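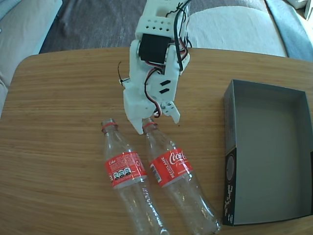

Araceli Bravo
Coordinator, Manipulation Laboratory

Gripper Comparison, September: Photo Gallery

The Manipulation Laboratory presents a selection of photographs from its September comparison of finger designs and servo controllers. The comparison was carried out on Ester, the laboratory's 3D-printed two-arm system, and used a single task throughout: picking up empty plastic soft drink bottles from a wooden table and placing them in an open cardboard box standing on the same table.

Empty bottles were selected for their low weight and smooth, curved walls. They roll when touched off center and deform when held too firmly, and a gripper that handles rigid blocks without difficulty may do poorly with them. The opening photograph shows the jaw over two bottles, with the servo and its wiring exposed above the fingers. The wiring is left uncovered on all of the laboratory's printed grippers so that a servo can be exchanged between sessions.

Two finger types were under review. The Bavum finger is the laboratory's standard part and has been in use since the first version of Ester. The Fuchs finger is a perforated pad, printed in one piece, and is intended to give slightly under load. Both mount to the same housing with the same screws, and either may be fitted on one side of the jaw only. Mixed pairs were included in the comparison at the request of Misaki Tsuji, who designed the perforated pad.

Each combination of fingers and controller was run in blocks of 28 attempts. Bottles were returned to the table by hand between attempts, and their angle was varied according to a printed schedule. An attempt was recorded as complete when the bottle lay inside the box and the jaw had returned to its open position over the table.

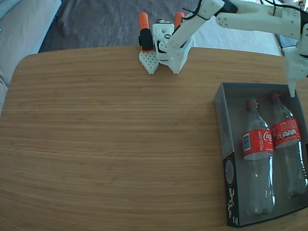

Attempts in which the bottle struck the rim of the box and fell outward were recorded separately from attempts in which it slipped from the fingers, as the first type of error generally concerns the arm and the second concerns the jaw. Operators were asked to enter a short written remark in either case.

The Flendetti controller was evaluated alongside the unit currently installed. Its principal advantage is a finer adjustment of closing force, available in 18 steps. Operators reported that the lower settings were of little use with bottles lying flat and that most work was done in the middle of the range. Settings were held constant within a block and could be changed only by the session lead.

The full record comprises 3,266 attempts, including those made while the schedule was still being adjusted. Attempts from that period are marked in the log and are excluded from the summary tables. Sessions lasted up to 5 hours and were held in the morning, when the light on the work table is most even.

Camera placement was reviewed during the same sessions. Wide views are suited to confirming the position of the box and the approach of each arm. Close views are needed to judge the orientation of a bottle before the jaw descends, although clear plastic remains difficult for any camera at short range and the outline of a bottle can be lost against a pale background.

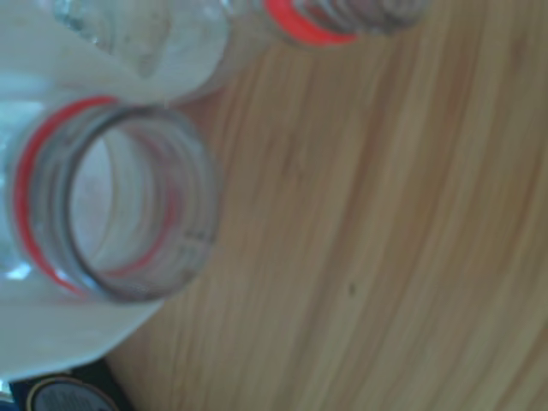

Bottle necks at close range. The red-orange rings stand out more clearly than the plastic itself.

A written report on the finger comparison is in preparation and will be available from the laboratory office. Drawings of the Bavum and Fuchs fingers may be requested from Misaki Tsuji. Requests to visit the laboratory are reviewed each Monday and should state the number of visitors and the equipment they wish to see.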